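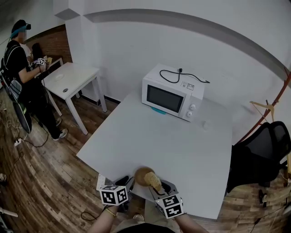
Two-knob microwave on the white square table, cord over the top

Reheating bread rolls in a small dial microwave without turning them to rubber?
Posted by Mamta Mathur in Small Appliances

Hi all! I've just gone back to a basic microwave with two round knobs, one above the other, after years of the push-button kind, and I'm loving it. No beeping menus, no clock to set after a blackout. It lives on a square table now, which has freed up my whole kitchen bench.

My trouble is bread rolls. They come out lovely for a minute and then go hard as a cricket ball. I've tried wrapping them in a tea towel (better, but soggy underneath). The shortest mark on my timer is one minute and I can't seem to land on anything less. Also, is it okay to leave the cord lying over the top of the oven when it's unplugged? I like having the plug where I can grab it.

Ihor Shevchuk
Great little ovens, these! I had one for 11 years and it never missed a beat. For rolls, go low and short. Set the power knob to medium-low, wrap one roll in a barely damp paper towel and give it 15 seconds. Feel it, then do another short burst if the middle is still cold. Eat it straight away, as it will firm up again as it cools no matter what you do.

With a mechanical timer, the trick for short times is to turn the dial well past where you want it and then bring it back. Mine was hopeless under a minute if I went directly to the mark, and this fixed it. I still counted in my head and opened the door when I got there.

For the soggy bottom, sit the roll on a folded paper towel on the plate so the steam has somewhere to go. Two or more rolls, I'd use the regular oven, the crust is so much nicer!

Cord over the top is fine while it's unplugged and cool. When you're using it, run the cord down behind and keep the vents clear. Your manual will tell you how much space to leave at the back and sides.

Griner
toaster. cut it in half and toast it

Mamta Mathur
Ihor, the turn-past-and-back thing works a treat, thank you!! Did 3 rolls one after another this morning and every one was soft right through. Cord is going down the back from now on when it's in use. Griner, fair call, but I do love a soft roll with soup.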